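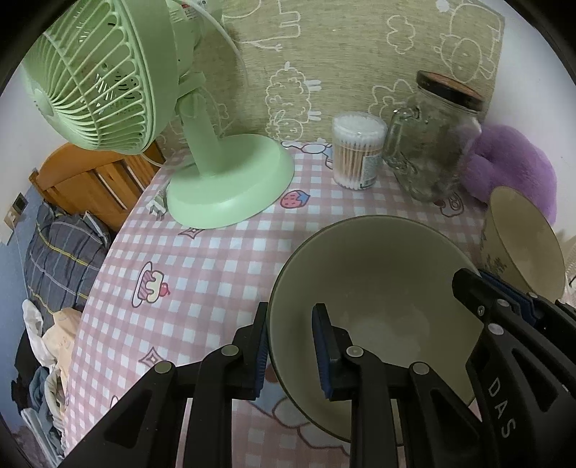
Pad slip on the hand-held grippers: interim findings

Between units 2 and 5 of the Pustdale set, we logged 441 grasps on glazed bowls before the fault was isolated. The symptom was a slow rotation of the bowl between the fingers after closing, with no change in the recorded finger gap. Operators took it for a weak grip and squeezed harder. One bowl broke at Wustetness. No injuries were reported.

Aslak Moen stripped the affected units and found that the rubber pads had crept on their backing. The adhesive softens under repeated side load, and a rim grasp puts nearly all of its load on the upper part of the pad. The linkage pins were within tolerance on every unit, and the encoder was reading correctly. It measures the linkage, so it cannot see a pad that has moved.

Pads from the July batch are to be pulled. Replacements are bonded with the Stuner compound and cured overnight before use. Check pad position against the scribed line every 500 closures and replace the pads at 1000, whatever their condition.

Until a unit has been refitted:
- no glass or ceramic by the rim
- soft goods and empty plastic only
- tag any recording that shows rotation, and do not delete it

Cinzia Bortolotti is holding the broken pieces for measurement. Slip reports go to Glykeria Sotiropoulos, with the unit number and the closure count.

Contact the newsletter desk | © Muñoz Handling Group | Back to top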